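FOR IMMEDIATE RELEASE

Driststead Toy Library Opens Pretend Food Collection to Borrowing Families

DRISTSTEAD, August. The Driststead Toy Library will add a pretend food and kitchen play collection to its lending shelves this month, following a year of requests from member families and from the preschools that borrow through its Trestton branch. The collection contains 131 pieces, sorted into 13 sets, and will be available from both locations beginning Saturday at 9:30 a.m.

The new sets are intended for children from two to six years of age. Each may be borrowed for three weeks and renewed once, provided no other family has placed a hold. Membership terms are unchanged, and no deposit is required.

"Pretend cooking is the kind of play our families ask for most often at the desk, and until now we had very little to offer them," said Laine Org, director of the Driststead Toy Library. "Parents told us they did not want a large plastic kitchen in the living room for ten years. They wanted a few good things to put on a table for a few weeks."
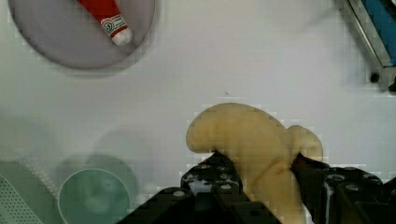 Selection of the pieces began last winter, with preference given to items that a small child can grip, carry and serve without help. Soft toys were favored for the youngest borrowers. The pale yellow piece with the thick, curved body, much like a banana in outline, is typical of that choice, and it is joined by other items such as the small red and white one with a rounded white cap, which rests on a round gray plate. Plates are lent with the sets so that children can lay out a meal and clear it away again.

The purchase was made possible by a grant of $2,941 from the Huamán Family Fund, which supports early childhood programs in the two towns. The grant covered the toys, storage bags, labels and a first supply of replacement pieces. Shelving for the Trestton branch was supplied at cost by Fliltell, a local furniture maker.

"We were pleased to support something that children will handle every day," the Huamán Family Fund said in a written statement. "The library has shown over many years that it looks after what it lends."

Under the library's care rules, every set is checked against its contents card when it comes back. Hard pieces are wiped down with mild soap and left to air dry before they are shelved. Soft pieces are washed separately and inspected before the next loan. Families are asked not to put any item in a dishwasher or tumble dryer, and to report damage when returning a set. There is no charge for ordinary wear. A lost piece is billed at the cost of replacement only.

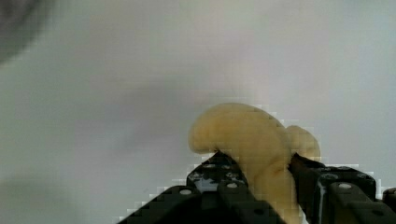 Inspection of soft toys will follow a written routine at both branches. Staff will press and turn each piece and look closely at the places where dirt tends to collect or material begins to give way. On a curved toy these are the inner bends, such as the shaded creases in the light butter-yellow piece, whose surface is otherwise smooth and matte. Any toy with an open seam, a tear or a stain that does not wash out will be withdrawn from the set and replaced.

Preschools and home day care providers may reserve up to three sets at a time. Reservations for the fall term are being accepted now at the Driststead desk, and sets will be delivered to Trestton each week for pickup. Providers who borrowed from the library last year do not need to register again.

The library will also hold an open morning to mark the start of lending. Children may try the sets at low tables in the front room, and staff will be on hand to enroll new members. Admission is free. Children must be accompanied by an adult.

About the Driststead Toy Library

The Driststead Toy Library lends toys, puzzles and games to 500 member families in Driststead and Trestton. It is a nonprofit organization supported by membership dues, grants and individual gifts. Donations of used toys are accepted by appointment.

Media contact: Laine Org, Director, Driststead Toy Library

###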